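Prindberg finally gets its vaccine lab

I've been writing about Avach for so long that I'd stopped expecting good news, but the biotech firm told shareholders in March that it's moving its flu vaccine work to Prindberg. The old Garrido dairy building has been signed for, and the first staff should be in by fall.

If you've lost track (I wouldn't blame you), Avach is the small outfit behind Nosuren, a nasal spray vaccine still in testing. The mid-stage trial wrapped up over the winter with 3426 people enrolled at nine clinics. Full results aren't out yet, so I'm staying calm. Mostly!

I asked the company how big the next trial would be and got a polite "we're still talking to regulators." What I did get was a number on the building: roughly 900 square meters of lab space, with the offices upstairs. The city is chipping in on the road and the water hookup, and that part passed without much of a fight.

Shares went up a little after the call, then slid back by lunch. I own 1000 of them, bought years ago at a price I'd like to forget, so read me with that in mind – I do get excited about this stuff.

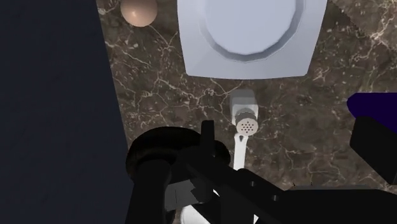

A white plate and shaker on a dark marble counter, computer rendering.

The company says trial results will be posted before summer. I'll be on that call too, coffee in hand, and I'll write up whatever they tell us about Nosuren and the hiring plans.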